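How to write a back-cover blurb for a suspense novel

A blurb has one job: to get a browsing reader to open the book. It is a short piece of sales text with a fixed shape, and it can be drafted in an evening if the steps are taken in order. The method below is for domestic and psychological suspense. The worked lines come from Paltska, a novel by Ekua Quaye about a woman who rents out her late sister's house.

Before you start

You need a finished manuscript, or at least a finished second draft. A blurb written from an outline tends to promise scenes that are later cut. Set a limit of 150 words and keep to it.

Step 1. Write down the situation

Use one sentence. Name the main character, say what has changed and say where. Leave out backstory, job titles and anybody who appears after the first four chapters. For Paltska the sentence was:

Nina lets her sister's house to a quiet couple from Zakaria, who pay in advance and ask no questions.

If the sentence needs a second comma after the place name, it can usually be cut further.

Step 2. Find the first wrong thing

Look for the earliest event that the main character cannot explain. It should fall in the opening quarter of the book. In Paltska it comes on page 42, when a tenant mentions a room Nina has never shown anyone. Copy the event out in plain words. Do not hint at the cause.

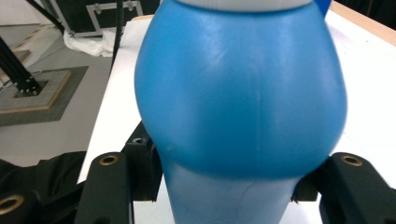 Step 3. State the choice

The reader should know what the character stands to lose by acting and what she stands to lose by doing nothing. Write both down, then join them in one or two sentences. Avoid questions here. "Can she trust him?" could go on any book on the shelf, and the answer is always assumed to be no.

Step 4. Decide where to stop

Mark the point in the manuscript beyond which nothing may be given away. A third of the way through is the normal limit. Iddrisu Wumbei, who edited the Plila series, set it earlier and would not allow a blurb to mention a death unless it happened in chapter 2 or before. That is strict, but it works well for short novels.

Step 5. Add the opening line

Write this last. It may be spoken by the character or by the narrator, but it must match the book. A first-person hook on a third-person novel will annoy readers by the end of page one. Keep it under 12 words.

Step 6. Cut

The first full draft for Paltska ran to nearly 200 words. Remove the following in this order:

Adverbs.
Names other than the main character and one other.
Any phrase such as "dark secrets" or "nothing is as it seems".
The word "gripping" — leave that to reviewers.

Checking the result

Read the blurb aloud, then give it to someone who has not read the book and ask them what kind of story it is. If they say romance or police procedural, return to step 2. For online shops, check how much text shows before the "read more" link. The hook and the situation should both fit above it.

Keep the old drafts. The shorter ones can be used for catalogue entries and for the letter to agents.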